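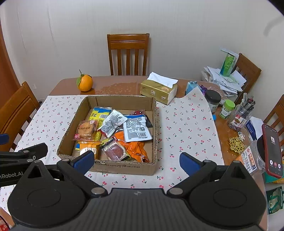

An open carton of packaged snacks on a dining table.

Amarachi Ogbonna plans resupply for field exercises, and she measures most things in pallets. Her last job, a winter brigade exercise called Urkesari, put 937 soldiers into forest positions for 15 days with one usable road.

"The road sets the tempo," she says. "You can have the trucks and the fuel, and you still only get what the road will carry before dark."

Her section split the force into eight delivery points. Each received water, rations and batteries on a fixed cycle, with ammunition moved separately at night. Vehicles ran without headlights for the final stretch, at walking pace, behind a guide on foot.

The plan failed first at the Kołodziej crossing, where the opposing force declared the bridge destroyed on the second evening. Umpires closed it for the remainder. "We had 69 pallets on the wrong bank," Ogbonna says. "The alternate route existed on paper. It had been checked in September, when the ground was hard."

Engineers laid trackway over the worst section. In the meantime, two forward companies went to reduced rations and were resupplied by small boat.

Rochelle Dunstan, who commanded one of those companies, puts batteries ahead of food. "My people could stretch a meal. A dead radio at three in the morning can't be stretched. We started rotating sets off the net to save power, and that slowed our reporting."

Ogbonna has since changed the load tables. Batteries now travel with water on the first vehicle, and alternate routes are driven loaded within a week of the start. She would also like a second trackway set, but that request is still with the equipment branch. The next exercise is planned for December.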